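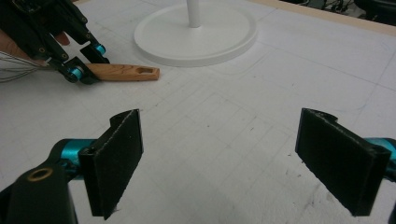
Soft pads or bare fingers on the hand-held grippers?

roald_berge
Hi all! I've been going back and forth on this since January, so I thought I'd ask people with more patience than me. We have two of the hand-held Prero grippers, and I put fuzzy matte pads on the fingers of mine. A whisk with a wooden handle is my favorite test piece – it's round, it tapers, and it loves to roll. I did 17 grabs with pads and 15 without, and I dropped far fewer with the pads on. Is anyone else running them full time?

gqgu
Lovely setup, and I'm a little jealous of those teal joints. I'd be careful with the pads, though. Ours got shaggy after 382 grabs and began holding on to small parts when the fingers opened.

Faraji S
I have to disagree with Guoqing there. Shaggy pads mean you're squeezing too hard! Back the grip off a bit and they last much longer.

gqgu
Maybe so, but I'd still take the bare Arnard fingers for anything thin.

roald_berge
Thank you both. I'll try a lighter squeeze first and then do the wire end of the whisk, bare and padded.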